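Table Manners Through the Ages, week 7 handout
Notes by Khoa Đinh

Hi all! These are my notes from class, tidied up a little and with the bits I skipped when we ran out of time. Bring them along next week, we'll be going back to the part on forks.

Today's big question was why we set a table the way we do. Who decided where the knife goes, and why does anybody care?
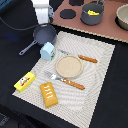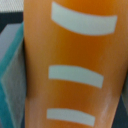

So, start with the knife, since it's the oldest tool of the bunch. For a long stretch of the Middle Ages in Europe, a guest often turned up with a personal knife and used it for pretty much everything (cutting, spearing, pointing at people across the table). Plates as we know them weren't common either. You might get a trencher, a thick slice of stale bread that soaked up the gravy. I love trenchers and I will bring them up again, sorry!

If you want a date to hang things on, I like 1484, when Bartolomeo Scappi hadn't been born yet and most of Europe was still eating with fingers, knives and spoons. Forks did exist. They'd been known in Byzantium well before 1000, and they caught on in Italy long before the English would touch them. Thomas Coryat came home from Italy in the early 1600s praising the fork and got teased for it. It took most of another century for forks to look normal on an English table.

Then knives got blunter. The story everyone tells is that Cardinal Richelieu was fed up with guests picking their teeth with the points. Maybe! Treat that one as gossip. What we do know is that Louis XIV came down hard on pointed knives in 1669, and once you can't spear your meat, a fork starts to look pretty handy.

Last thing, the American "zigzag," where you cut, put the knife down and swap the fork to your right hand. I grew up doing it and never noticed until a friend in Lyon stared at me all through lunch.

For next time: write up to 200 words on one table rule from your own family. Where did it come from, and what happens if you break it? Ask a grandparent if you can.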